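Verkum Help > Grippers and hands > Maintenance

Print this page | E-mail this page

Thumb closes late and the tactile pads read pressure with nothing in the grip

Posted by huvness_bench on June 2, 2025

I look after one cell at Huvness. It has a black hand with a thumb opposite the fingers, dotted tactile pads near the fingertips and a small camera at the wrist. The job is simple enough: pick up play fruit, put it on a plate, repeat. It ran without trouble until April, when we had the thumb off to change the rubber tip.

I have two faults now and I don't know if they are the same fault.

The first is that the thumb closes late. The finger moves on command and the thumb follows a moment after, so on smooth objects the finger pushes the piece sideways before the thumb gets there. On anything with a rough skin you would hardly notice.

The second is that one pad shows a pressure value with the hand wide open. It isn't much, but the controller takes it as contact and stops closing early. If I tare the pads it goes away, then creeps back after 1000 cycles or so. When it comes back I get code 1154 in the log, which the manual lists only as "pad offset out of range".

Things I have tried: a new cable to the pad board, a restart of the controller, lowering the closing speed. The cable made no difference. Lowering the speed hides the late thumb but the cell is then too slow.

Bracket, thumb and pads from the wrist camera:
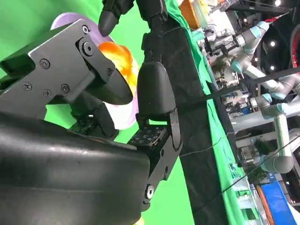
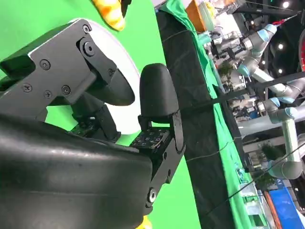
When I put the thumb back I tightened the pivot bolt until there was no side play left and then gave it a bit more. The Phillips screws on the bracket plate went in with thread lock. I did not touch the finger linkage. The manual gives a torque for the plate screws but I can't find one for the pivot.

Should I be looking at the pivot first, or is the pad the real problem and the thumb just waiting on it? I would like to avoid sending the hand back, as we have no spare.

Dong_cell
Posted in reply

Pivot first. "A bit more" is your late thumb.

The pivot on these thumbs should be free enough that the thumb drops under its own weight with the drive released. If you tighten it until the side play has gone, the plates clamp on the joint and the motor has to build up current before anything moves. You see that as a delay. It also gets through the motion profile late, which is why slowing everything down seems to help.

What I would do:

Power off and release the drive. Leave the hand on the arm if you can reach it, but turn the wrist so the thumb hangs clear of the table.

Move the thumb by hand through its full travel. Feel for a tight spot, mostly near the closed end.

Back the pivot off a quarter turn at a time and try again after each one. Stop when it moves evenly. A trace of side play is fine.

Put a paint mark across the bolt head and the plate so you can tell later if it has moved.

Home the hand again before you run anything. People forget this and then the closed position is wrong.

Don't put thread lock on the pivot itself unless the manual for your version says so. It runs into the joint and then you have a thumb that doesn't move at all. I had to strip one down completely for that and it took 2 days, most of it cleaning.

I don't know about code 1154. Ours have a different pad board.

zaria_maint
Posted in reply

I agree with the above about the pivot, but I think the pad is a separate fault with the same cause, namely having the thumb off.

The pads sit on a thin backing. If the backing is pinched at one edge when the thumb goes back together, the pad is loaded all the time. Taring subtracts the load, but the backing slowly shifts as the hand works, so the offset comes back. A cable fault usually looks different — you get jumps or a dead row and not a slow creep.

Open the live pad view with the hand open and nothing near it. If the pressure shows along one edge, it is pinched. If it is spread evenly over the whole pad, it is more likely the pad or the board. For a pinched one, loosen the screws nearest the pad, let it sit flat, and nip the screws up a little at a time, going from one to the next and back again. Watch the live view while you do it. You will see which screw brings the pressure on.

With thread lock already on the plate screws you will need to take them right out, clean the threads and start again. Use the proper size of Phillips bit, as the heads are soft.

Check your wires too. Any cable that passes near the fingertips needs enough slack for the full wrist turn, and none of it should be able to rest on a pad. Run the arm slowly through the whole pick with the live view open. If the reading changes with the wrist angle while the hand stays open, something is pulling on it.

Tare after all of this and only with the hand open. If you tare with a load on, you are storing the fault.

verkum_user4
Posted in reply

Same code here last year. Changed the pad, code went away. Didn't look into it any further.

Comments (4)

huvness_bench: Backed the pivot off half a turn in the end and the thumb now starts with the finger. Pad next. The live view shows it all along one edge so I think zaria_maint is right.

Dong_cell: Good. Did you home it?

huvness_bench: Yes, after the second try.

pads_and_plates: Is there a torque figure for the pivot anywhere? I have looked in the manual as well and there is only the one for the plate screws.

Contact the help team | Copyright Verkum Help | Back to top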